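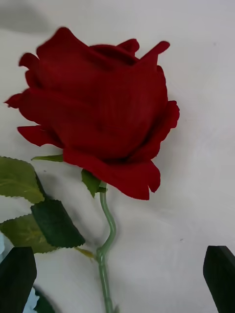

I used to be a snob about artificial flowers. I thought they belonged in dentists' waiting rooms, next to a magazine from the previous October, and that a person with any self-respect bought real ones and watched them die.

Then I added up what the real ones cost me. A bunch from the shop on Pumphrey Road is 14 pounds, lasts until the water goes cloudy, and spends its final days dropping bits into the butter. My fake rose cost less than one bunch and has never gone near the butter.

People object that you can tell. Of course you can tell. The stem is smooth and has a bit of a shine to it, like a drinking straw with ambitions, and the sepals look as though they were cut from a tablecloth. The petals, though, are a proper deep crimson, matt and velvety, and somebody has gone to the trouble of layering them tightly round the middle. I have had real roses from a garage forecourt that made less effort.

The stem also has a kink in it. I have decided I like the kink. Florists in Clundenach will charge you extra for anything that bends, on the grounds that it is natural.

What I can't defend is the scented kind. My aunt in Hultusel has an arrangement that smells of hot car, and she sprays it afresh before visitors. A fake flower should keep quiet and hold its colour. Nor do I approve of glued-on dewdrops, which are the flower equivalent of a drawn-on moustache.

There is the dust, I admit. Mine gets a going-over with an old make-up brush when I remember – twice a year, if guests are threatened – and my mother thinks this is sad. She has 22 houseplants, all of them on some sort of medication, and cannot go away for a weekend without leaving written instructions. I went away for a fortnight in spring and left the rose in charge.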